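We're looking for people to help us write the handling rules for hand-held grippers, and we'd be very glad if you were one of them.

Fillalura has been collecting hand-held manipulation work for a good while now, mostly in borrowed rooms and ordinary buildings, and along the way we've piled up a set of house rules that live partly in a binder, partly in a shared folder and partly in Keyvan's head. They're decent rules! But they were written by the same handful of people who follow them, and that shows. Half of them assume you already know what a good session feels like, and a couple contradict each other outright (the binder says to wipe the fingers before every task, the folder says after every task, and most of us do it when we remember).

So this fall we're starting over with a proper practice guide, and we want it tested by people who have never held one of these things, alongside a few who have held them far too much.

## What you'd be doing

You'd come to our upstairs space in Gonwood for a session of two hours or so, pick up a hand-held gripper, and work through a set of small everyday tasks while following the draft guide as literally as you can. Sorting, stacking, opening, closing, putting things back where they came from. After each block you'd sit down with one of us and tell us which rules made sense, which ones you forgot the moment you started, and which ones got in your way.

Please don't worry about being fast or tidy. A participant in our spring pilot spent most of her first block arguing with rule 4 (keep your free hand below the table edge) and she was right to. It got rewritten that same evening, and the new version is much easier to live with.

The draft has 39 rules at the moment, which we all agree is too many. They fall under a few broad headings:

- **Before you pick it up.** Checking the grip surfaces and the joints, clearing your path, agreeing on a stop word with the person next to you.
- **While you're moving.** How close to work to a stair or a railing, where to stand when you turn, what to do when somebody walks up behind you.
- **Other people in the building.** Who has to be told, who has to agree, and how faces are obscured before anyone outside the team sees a recording.
- **Putting it down.** It sounds silly to need rules for this, but more grippers have been knocked off tables here than have ever been damaged in use.

The third of those is the one we most want help with. Our sessions happen in places where other people are going about their day, and a rule that reads nicely in the binder can fall apart when a group stops to chat at the top of the stairs. We want the wording to be something you could say out loud to a stranger without feeling foolish. 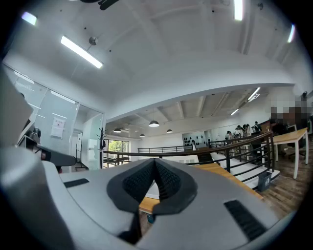 ## Who we're hoping to hear from

Anybody over 18 who can comfortably hold a light tool in one hand for ten minutes at a stretch, with breaks in between. Left-handed people are especially welcome, as the draft was written almost entirely by right-handers and we've started to suspect it. You don't need any background in robotics, and if you've never given a robot a moment's thought you may well be more use to us than we are to ourselves.

We're also keeping a few places for people who write or enforce rules for a living: safety officers, lab managers, shop teachers, anyone who has watched a perfectly sensible instruction get ignored for years and has opinions on why. For those places we'd ask you to stay an extra hour and go through the draft line by line with Tayla Cartwright, who is editing the guide and has promised there will be soup.

If you've worked with hand-held grippers at another site, do tell us. Our friends at Bultilton have been kind enough to share their own checklist, and it differs from ours in some interesting ways, most of all on when to stop for a stranger.

## Time, place and pay

Sessions run through October, mainly on Thursday evenings from 6:00, with a few daytime slots for anyone who can't manage evenings. We pay $100 for a standard session and add $20 for the longer one. You're paid in full if you decide partway through that you've had enough, and you don't have to tell us why.

The work is on the upper floor, and the usual way up is the staircase. If stairs are difficult for you, say so when you write and we'll set up a session on the ground floor at Hirano instead, with the same tasks and the same pay. Wear shoes with a decent sole, please, and leave bracelets and loose sleeves at home if you can.

## A word about recording

The gripper records while you use it. Before you start, we'll sit down with you and go over what gets kept and for how long, and you'll have time to read the consent form properly without somebody hovering over you with a pen. You can ask us to delete your session at any point up to the day the guide is finished. Your name won't appear in the guide unless you'd like to be thanked in it, in which case we'd be delighted.

## How to get in touch

Write to Keyvan Vahidi at the Fillalura office with a few lines about yourself, which hand you favor, and the evenings or days that suit you. There's no form and no résumé needed. If you're applying for one of the rule-writers' places, add a sentence or two about a rule you once had to change and what was wrong with it. Keyvan reads these himself and tends to write back at some length, so don't be alarmed.

We'll answer everyone, including the people we can't fit in this time. A second round is likely once the draft has been cut down, and if you'd like to be kept on the list for that, just mention it in your note.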